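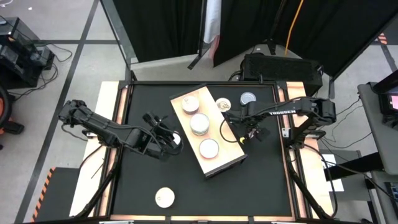 A wooden board on a black tabletop

Is buying a loose stone online and having it set locally worth the hassle?

Posted by Yabsira Adugna

I've been going back and forth on this since September and my head hurts. I found a loose oval sapphire on Pidetti for $2,869, and they'll mount it in a plain gold band for another 700. My local shop, Lemma, says they'll set a stone I bring in for a lot less, but they won't take any responsibility if it chips while they're working on it. Is that normal?? I don't want to save a bit of money and then end up with a cracked stone and no ring.
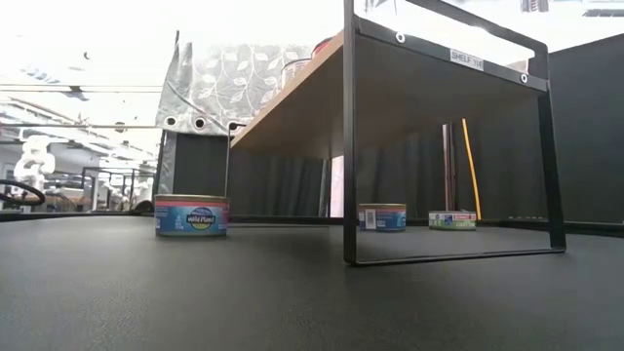

Also, Pidetti gives you 41 days to return a loose stone, but once it's mounted (by anybody) the return window is gone. Has anyone gone the local route and been happy?

Grirnero

Yes, it's normal, and I did it two years ago with a stone from Cirotico. Most small shops I called had the same rule about customer stones. Ask Lemma if they'll set it under your own insurance instead. I called my insurer first, got the loose stone added, and made sure in writing that damage during setting was covered. Not every policy does that, so ask exactly that and don't let them wave you off with "you're fully covered"! Mine cost me $163 for the year. 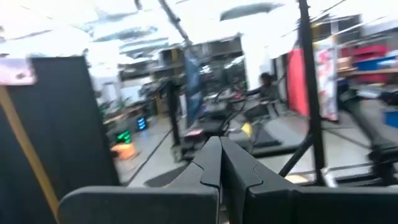 The other thing I'd do is get the stone looked at by someone independent while you can still send it back. Mine had a tiny nick near the edge that wasn't on the paperwork, and I swapped it. Sapphires are pretty tough, but a thin edge under a prong is where I'd worry. And ask who does the setting, because my shop mailed theirs out to another bench and I only heard about it at pickup.

marlow_k

just let the website do it. one company to yell at if something goes wrong. check your ring size twice tho, mine came too big and resizing took forever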